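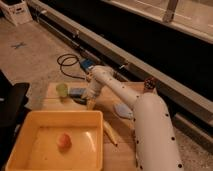
Zinden changes solder alloy in its bezel setting line

Zinden, the jewelry supply maker based in Etbridge, has changed the silver solder it sells for bezel work on stone pendants. The new alloy, listed as Prisora, replaces the company's medium-grade solder in both wire and sheet form. The easy and hard grades stay as they were.

The main difference is in the flow point. The old medium grade flowed close enough to the easy grade that bench jewelers could lose a bezel seam while attaching a bail or a jump ring in a later step. Prisora flows at a higher temperature and has a narrower melting range, so it goes from solid to fully liquid with less time in the pasty state. Zinden says this leaves less excess metal along the base of the bezel and less filing before the stone is set.

The alloy contains no cadmium. It is supplied in 2 wire gauges and one sheet thickness, and the sheet can be cut into chips with ordinary snips. The company recommends a paste flux for closed seams and a liquid flux for sheet joins, and advises against mixing Prisora with leftover medium solder on the same piece. A joint made with both will not have a predictable flow point, which matters if the piece has to be heated again for a repair.

Color match was tested on sterling and fine silver. On fine silver bezel strip the seam is slightly grayer than the strip after pickling and evens out after a light polish. On pieces given a dark patina, the seam takes the color a little later than the metal beside it — a second short dip is suggested. The alloy has not been tested on argentium or on gold-filled sheet, and the data sheet does not list either as suitable.

The change does not affect how the stones themselves are handled. Opal, ammolite, turquoise and other heat-sensitive material should still be set cold, after all soldering, pickling and rinsing is finished. The data sheet repeats the usual warning about acid left behind a closed-back bezel and calls for a baking soda rinse before the stone goes in.

Sastry, the mail-order supplier that carries the Zinden range, has moved 13 product listings to the new alloy. Existing stock of the old medium grade, 1,594 packs in all, will be sold under its original item number until it runs out. The two are packed in similar sleeves, and buyers who keep both on the bench should check the printed grade code. Prisora wire is also marked with a 3 on the end tag of each coil.

Prices per pack are unchanged for wire. Sheet goes up slightly, and the minimum order for sheet has been dropped. Orders placed before the changeover in April will be filled with the old grade unless the buyer asks for a switch.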